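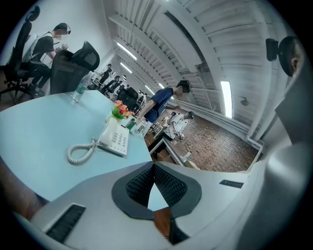

Grecu unit over the phone desk. Jaw pad bottom middle, phone and fake flowers behind.

9/4/25

Quick one, typing this with dinner in the oven. We lost 200 takes. Out of 465. Want to get it down while I still remember the order things happened in, and a couple people have asked why the phone task got pulled from the set.

Short version: the jaw width reading froze and nothing told us. Camera kept going, motion tracking kept going, little green light kept going. Width just sat at one number, take after take. So as far as the recording is concerned, somebody walked up to a desk phone, held a hand near it, and the receiver floated off by itself.

Longer version.

We've been recording in the Levville office since the start of summer. Handheld grippers, people doing small desk jobs with them. Lift the receiver, put it back. Move the bottle. Slide the flowers over and slide them back. Boring on purpose. The takes go to Jelthorpe, they train on them, then a real arm tries the same job on their end and we get a note about how badly it went.

The note this time was bad in a new way. Arm came down over the receiver, lined up beautifully, and then closed while it was still moving down. Didn't open first. Just went in shut and pushed. The phone skidded across their bench, cord went tight, and the base swung around and hit the guy's keyboard. Gheorghița was on the call when they showed us and she said "it thinks it's already holding it." Took me a good while longer to catch up with her.

That's the bit I keep chewing on. It was a phone. Nobody was near it. The arm over there is inside a taped area and the rule is hands off the bench while it's live, and the guy followed the rule. But the same takes were going to go in the mix for the handover task, where a person IS holding the other end. A closed gripper pushing down with full confidence on top of a hand. Not great. Their force limit did trip, which, good. It tripped after the phone had moved though.

So we went back through the files.

Volano (the logger, our own thing, don't go looking for it) writes three streams. Video, pose, width. Width comes off a small sensor in the jaw housing, down a thin cable, into the board. If a new width value doesn't show up in time, Volano writes the last one it had. That was put in on purpose. By me. In April. The sensor would drop a sample now and then and leave a hole, and the holes were breaking the converter, so I filled them. One missing sample, copy the one before, who cares. Works fine.

Only I never put a ceiling on it. No "if this has been the same for a whole second, complain." No count of how many were filled. So when the cable goes for real, Volano will happily write the same number until you hit stop. And then it says take saved, with a check mark. I was pretty pleased with that check mark when I made it.

Ecaterina found the actual break in the wire. She unplugged everything and wiggled it an inch at a time with the live plot up. There's a spot where it comes out of the housing and bends around the corner of the shell, and if you tip the gripper past a certain angle the line goes flat. Tip it back, sometimes it comes alive again. Sometimes not till you power cycle. Of course the phone task is the one where everybody tips it, you come in low over the front edge of the desk and then roll your wrist to get around the receiver. Bottle task, you stay level. Bottle task was almost clean.

Which explains why we missed it, kind of. The morning check is open jaws, close jaws, look at the number. Gripper flat on the table the whole time. It passed every single day. Would of passed today.

Things I should have noticed and didn't:

The files got smaller. A flat line compresses really well! The width files for the bad takes are tiny next to the good ones. I saw that in the folder listing and thought, huh, short takes.

One of the recorders told me the trigger "felt fine but the screen looked lazy." I wrote it down. I wrote it down and put a question mark after it and moved on to the next thing on the list.

And the review step. We do look at takes. But we look at the video. The video is great. You see the jaws close, you see the phone go up, you mark it good. The width plot is on the second tab and you have to click to get there. I know exactly how many times I clicked on it in August, and I'm not putting it here.

OK so what we did.

Stopped the phone task that afternoon. Some grumbling, people had a rhythm going. Other desks carried on with the level tasks on the other grippers after each one got wiggled with the plot open. Ecaterina made a wiggle routine: flat, left, right, nose down, nose up, jaws opening and closing the whole time. Takes 10 minutes if you include finding the right adapter. We do it before the first take and again after lunch now.

Wrote a script to find flat spots. First version flagged nearly everything, obviously, because people hold things still. If you're gripping a receiver and carrying it, width doesn't change much. But it does change a little, the sensor has noise, the last digit always jitters. A dead line doesn't jitter at all. So the script looks for exactly the same value, to the last digit, 20 samples in a row. Ran that overnight. 200 on the nose, which I did not believe, so I ran it again. Then Gheorghița picked a handful from each pile and watched them with the plot next to the video. Script was right on all the ones she checked. She found one where the line dies right in the middle of closing, so the recording says half open forever. That one's sort of beautiful. Still going in the bin.

Can we save any? Asked Jelthorpe. Idea was to get the width back out of the video, the pads are in view, you can see how far apart they are. Maybe. It's somebody's whole month to do it properly and the lens bends everything so much that straight stuff comes out curved. You've seen the picture up top, the ceiling looks like the inside of a boat. And I'd be putting guessed numbers into the files again, and guessed numbers is how I got here. So no. We re-record.

Volano changes, for whoever inherits this:

It still fills one missing sample. Two, it fills and marks it. More than that it stops filling and writes a blank, and the take ends with a red bar and a noise. The noise is horrible. I tried a nice noise first and people talked right over it. A bunch of them wear headphones anyway so the gripper screen flashes too.

The fill count is saved with the take. Should of been there from day one.

Converter now refuses a take with blanks. It used to be the thing I was protecting from the holes. Wrong way around, let it break, that's what it's for.

The cable: Ecaterina rerouted it on one unit with a slack loop and a blob of hot glue so it doesn't bend at the corner. Ugly. Hasn't dropped since, but it's been two days so don't ask me if it's fixed. New cables with a softer jacket are ordered. Until the others get done, only the glued one goes on the phone desk.

And I called Jelthorpe myself, didn't let it go by email. Told them which batches, told them it was my fill rule, asked them to pull the handover mix until they'd retrained without our stuff. They'd already pulled it. They were nicer about it than I would have been. They're also adding a check on their side, the arm has to see its own jaws open before it's allowed to go down. I asked why it didn't have that before and there was a bit of a silence, so I guess we both have an April.

Still open:

No idea when the cable first started going. The earliest flat take is from early August but it's short, could be someone bumped the plug. The other tasks from before that haven't been scanned yet, script is on them tonight.

Pose stream. Same logger, same me. Does it fill too? I looked and yes, there's a fill in there, different code, also no ceiling. Hasn't bitten us that I know of. First thing tomorrow.

Second tab goes away, plot goes under the video. Gheorghița is doing that one, she doesn't trust me to put it somewhere visible, fair enough.

Receiver re-records start next week, all of them, same desk, same flowers. If you're on the recording list and you did phone takes in August, you'll get a message from me. Sorry in advance for your wrists.

Oven's beeping. Will update when the scan of the older batches is done.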